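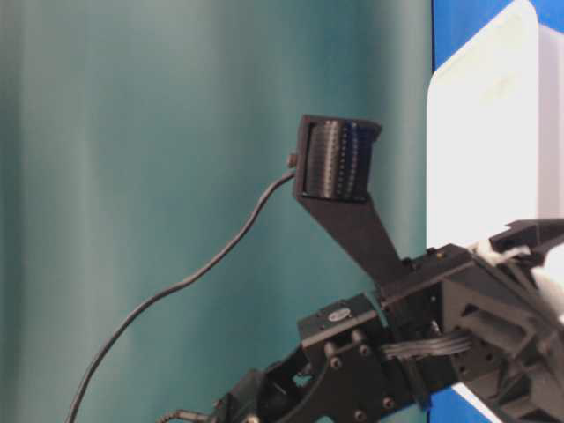 # Chapter 6: Tape, Bench and Backdrop

## 6.1 Scope of the chapter

Chapter 5 dealt with cartons and loose fill. The present chapter deals with adhesive tape in roll form, with the surface on which the roll is handled, and with the fabric hung behind or beside the bench. The three are taken together for reasons of layout. A bench that is easy to cut on may be hard to see tape on, and a curtain hung too close to the bench will pick up any length of tape left with its adhesive side exposed.

By the end of the chapter the reader should be able to:

- name the parts of a tape roll and state the purpose of each
- choose a resting position for a roll on the bench
- select bench and curtain colours for a given stock of tapes
- measure unwind force by the hanging weight method (section 6.5)

Printed tapes and water-activated paper tapes are covered in Chapter 8.

## 6.2 Parts of the roll

A roll of tape consists of a core and a wound web. The web is a backing film, paper or cloth coated on one side with adhesive. In this book the *outer face* is the curved surface formed by the last turn of backing, and the *side faces* are the two flat rings formed by the edges of the turns. The *free end* is the cut end of the last turn.

The core is usually a cardboard tube cut to the width of the web. It has two functions. It keeps the inner turns circular under winding tension, and it gives a seating for the hub of a dispenser. A core that has been crushed out of round will still hold tape, but the roll will not turn evenly and the unwind force will rise and fall once in each revolution.

Cores are often coloured or edged in a second colour. Where a supplier uses core colour to identify the adhesive, the code should be copied on to the store list, as it seldom agrees with that of any other supplier. The colour of the backing is not a guide to the adhesive.

## 6.3 Resting position

A roll may be stood on its outer face or laid on a side face. Standing rolls move when the bench is knocked. They also bear on a narrow strip of web, and soft-backed tapes take a flat spot there after long storage. For both reasons the flat position is preferred on an open bench.

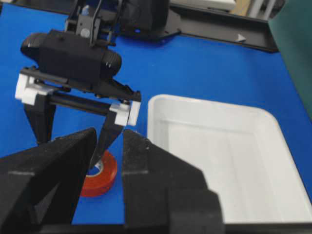 A roll laid flat is stable, but it has one exposed fault: the edges of the turns are in contact with the bench. Any adhesive that has crept out between the turns will collect dust and fibre from the surface, and the contamination is carried on to the work at both edges of the strip. The bench should be wiped before rolls are set out. Rolls which are to stay down overnight should be placed on release paper – waxed paper will also serve.

Flat rolls may be stacked, provided that the cores line up. In a misaligned stack the load passes through the web instead of the core, and the lower rolls may telescope, with the inner turns sliding out sideways to form a shallow cone.

## 6.4 Colour of bench and curtain

The colour of the bench matters chiefly when finding a roll or a cut strip. Red and orange tapes show well on blue. Blue tape on a blue bench does not, and clear tape is difficult to find on any plain gloss surface. If most of the stock is of one colour, the bench should be chosen to contrast with it. If the stock is mixed, a mid-toned matt surface is a fair compromise.

A curtain beside the bench limits draughts, which lift light strips and fold them on to themselves. Plain fabric without pattern is preferred, in a tone different from that of the bench, so that the edge of the bench remains easy to judge. The curtain should hang in loose folds and clear the bench edge by at least 200 mm. Long-piled fabrics shed fibre and are unsuitable.

The Erkau packing room, used as the worked case throughout Part Two, held 2,192 rolls in store when its layout was revised by Fulgencio Zamudio. Of the 117 rolls withdrawn from use in the preceding April, 105 were rejected for dirty side faces. The remainder had damaged cores. The revised layout is given in section 6.6 and should be read together with the cleaning schedule in Appendix C.

## 6.5 Unwind force

Unwind force is the pull needed to draw tape from the roll at a steady speed. It depends on the adhesive, the backing, the temperature of the roll and the speed of pull. It must be stated with the width of the tape – a figure given without a width cannot be compared with any other.

For the hanging weight method, the roll is mounted on a free-running spindle and a light pan is clipped to the free end.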